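Catch-all box

A catch-all box is an open container kept in a living room, hallway or kitchen to hold the small things that have no shelf of their own. Charging cables, medicine packets, key rings, spare batteries, coupons and little toys are among the usual contents. It goes by many household names, including odds-and-ends box, bits box, table box and the wonderfully blunt "stuff box," and it is close kin to the junk drawer. The difference is that the box can be picked up and carried, and that everyone in the room can see into it.

Few household objects reveal so much about daily life for so little money. A catch-all box changes from week to week, and its contents record colds, trips, birthdays and new telephones with remarkable honesty!

Origins and names

Small lidless boxes for loose belongings are very old, and sewing trays, pocket trays and letter boxes all did part of the same work. The modern catch-all box took shape when homes began to fill with chargers and cords. Many early ones were simply the sturdy cartons that some other purchase came in, kept for being the right size and too nice to throw out. That habit is still common, and a good carton can serve for years.

The writer Beatrice Kariuki uses the term "landing box" in her household guide The Low Table, on the grounds that things land in it on their way to somewhere else. Ludivine Le Goff, who collects and restores tabletop boxes, prefers "pause box." Neither name has pushed out the older ones, although "landing box" turns up now and then in home magazines.

Form

Most catch-all boxes are rectangular and shallow enough that a hand can reach the bottom without tipping anything out. Cardboard, tin, wood, felt and molded plastic are all used. Dark colors hide scuffs and make pale items such as white cords easy to spot, while light interiors are kinder to anyone hunting for a screw or an earring. Lids are rare. A box with a lid tends to become storage, and its owner starts a second pile next to it.

Dividers divide opinion. The Riretti box, a folded-card design sold flat, comes with 3 movable walls, and its admirers rearrange them with real devotion. The plainer Randau box has no walls at all and relies on small bags to keep the contents apart. Both approaches work well, and plenty of homes mix them.

Typical contents

Cables

Cords are the great residents of the catch-all box. Left loose, they spring open, climb over the sides and catch on everything else. The usual cure is to coil each one and put it in a clear bag of its own, so that the plug can be recognized without opening anything. Zip bags are a favorite for this job, as the bag can be pressed flat before closing and stands neatly on its edge. A cord in daily use is generally left out of its bag, and a big soft loop is kinder to it than a tight wrap.

Subira Mbwambo, in a lively pamphlet called Cords at Home, suggests 5 cables as a sensible limit for a single box. Past that point, she writes, "you own a cable box with some guests in it."

Medicine packets

Flat packets of tablets or powders often end up beside the cords, particularly in cold season. They slide under heavier items very easily, so many people stand them upright along one side with the printed name showing. Medicines should be kept in their own marked packets, and an open box on a low table is the wrong place for them in any home with young children or pets. A high, closed cupboard suits them far better. 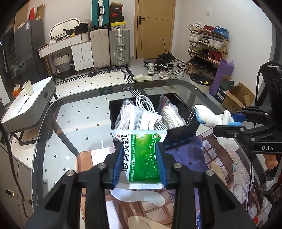

Medicine packet, plush toy and an open black box with bagged white cables, on a glass table.

Small toys and charms

Plush toys on bead chains are made to hang from bags and keys, and they are forever coming off them. The box is a natural stop on the way back. Bead chains have a small connector that can work open, so a charm may be stored with its chain closed to keep the two together. Soft toys pick up dust and crumbs from the bottom of a box and do best on top of the pile, where they also cheer the whole thing up.

Paper

Receipts, instruction leaflets and folded notes collect at the bottom. They are the main reason a box fills up, and the easiest thing to clear.

Placement

The coffee table is the classic spot. Wooden tables take any box happily. Glass tops are handsome and let light through to the floor, but they show every scratch, and a mat or cloth is often laid over part of the glass where things are set down and picked up. Patterned mats are popular here, and they make a lovely bright background, though a small dark object can vanish on one in seconds.

A side table is the other common home for the box, and it leaves the main table free for meals, games and homework. Hallway boxes usually hold keys and coins and stay smaller.

Sorting

The standard method is to take everything out, spread it on the table and return only what still belongs. Wycliffe Ondieki describes a version for 2-person households in which one person lifts out and the other decides, with the roles swapped halfway. A full sort of a medium box takes up to 12 minutes by his account. Items usually go back in this order:

Bagged cables first, standing on edge
Packets and flat things along the side
Loose cords in the middle
Toys and light objects last

Expired medicine should go to a pharmacy or other take-back point where one is available. Cords that fit nothing in the home can be taken to electronics recycling.

In exhibitions

The Farahani Gallery devoted its July show to the subject under the title Within Reach, with boxes lent by local families and displayed exactly as they arrived. Moataz Ramadan's catalog essay, a joy to read, follows a single key ring through the boxes of three generations. The Brorotix Prize for household design has also included a class for open tabletop storage.

See also

Junk drawer
Cable management
Coffee table
Key ring
Pocket tray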